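So I finally caved and got grown-up soup bowls. Damián Ponce has been teasing me about my chipped mugs since July, and when I saw the Netine set (bowl and saucer, $46 for the pair, ouch) I just went for it. They're white with a thin dark line around the rim, and I'm a little in love!
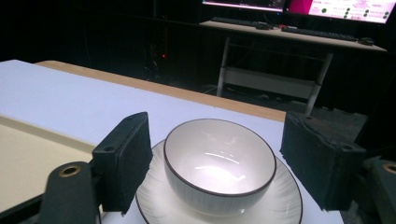
The tray question

Dishes are the easy part. Breakfast at my place means carrying everything from the kitchen to the couch at 7 in the morning, half asleep, and I've lost more than one cup of coffee to that hallway. I wanted a tray with some kind of lip, and my sister kept pushing the fancy Musard one with handles (135 bucks, no thank you). Plain beige plastic suits me fine.
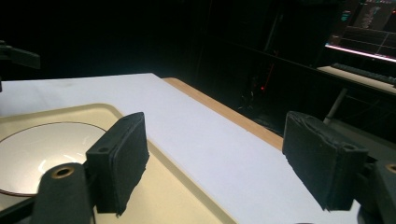

My mother never owned a tray in her life and carried it all stacked up her arm, like she was still waiting tables at Hinojosa. I don't have that gene. Give me a raised rim and rounded corners, plus room for a plate off to one side, and I might make it to the couch with everything still on board. I'm thinking toast on the left, soup on the right, spoon wherever it fits.

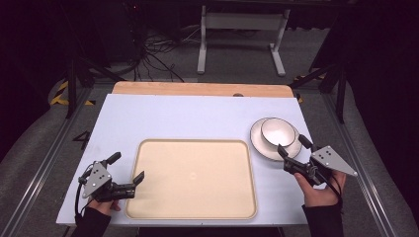
Next up is napkins. I have 3 left that match, and Iraís Orozco swears she can sew me more if I buy the linen.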